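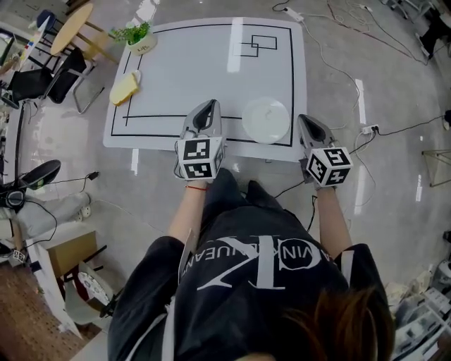
White table, black tape lines.

Rear-ended by a delivery van, insurer wants a recorded statement. Do I have to?

I was stopped at a red light on Kinsella Avenue in April when a Wulletti van drove into the back of my car. The driver got out, apologized to my bumper, and then apologized to me. Police came and wrote it up. I felt fine, told everyone I felt fine, and woke up the next morning unable to turn my head to the left, where most of my apartment is.

I've now had 6 visits to physical therapy. Wulletti's insurer calls me at 8:00 a.m. like a rooster. The adjuster is very friendly and would like a recorded statement "just to get your side." She also mentioned a check for my trouble if I sign a release this week. The amount would cover the bumper, provided I did some of the painting.

My own insurer, Dutinard, says it's my decision, in the tone people use when it's your mistake to make. Do I have to give the statement? And does having said "I'm fine" at the roadside sink me? I also have the medical bills in a shoebox, if that counts as being organized.

posted by stiffneck_lekia

mapleandthird
You generally don't have to give a recorded statement to the other driver's insurer. Your own is a different story. Most policies have a cooperation clause, so if Dutinard asks for a statement, read your policy before you start being difficult with them.

"I'm fine" will come up. It's about the most common thing anyone says standing next to a dented car, and adjusters know it, but they'll still quote it back to you as though you'd had it notarized. What helps is that you got treated soon after and kept going. Don't skip appointments, and tell the therapist every place it hurts, even the boring ones. If it isn't in the notes you'll have a hard time convincing anyone later.

Do not sign the release while you're still in treatment. A release normally ends the claim for good, including the parts you haven't found out about yet. Ask her to put the offer in writing. Friendly people can use email too.

Other things I'd do:
- get the police report and check it for mistakes (mine had me driving the wrong car)
- photograph the damage before the shop touches it
- write down missed work hours as they happen
- ask Dutinard whether you have medical payments coverage or PIP, which can pay bills now no matter who was at fault

Look up your state's filing deadline and put it on a calendar. It varies, and it can be a lot shorter if a government vehicle is involved. Many injury lawyers do a free first meeting, and I'd take one before talking to her again. Bring the shoebox.

tailpipe_tim_is_taken
just take the money. I got hit in a parking lot and held out for 5 months and ended up with 50 bucks more than the first offer. spent it on parking

grayhatchback
The answer above is a fine plan if nothing hurts. Mine was a fender bender too. I signed early, and the MRI bill came 17 days later. I called the insurer and they were extremely sorry and read me my own signature.

One thing to add to the first answer: it was a company van and the driver was presumably on the clock, so the claim may be against the company as well as the driver. Ask the lawyer about that. Vans like that often have dash cameras, and video gets recorded over, so a letter asking them to keep it should go out soon.

Also, you're allowed to let the 8:00 a.m. call go to voicemail.

Contact the moderators | Posts are the opinions of members and are not legal advice | Copyright Lekia Neighbors Help Board | Back to top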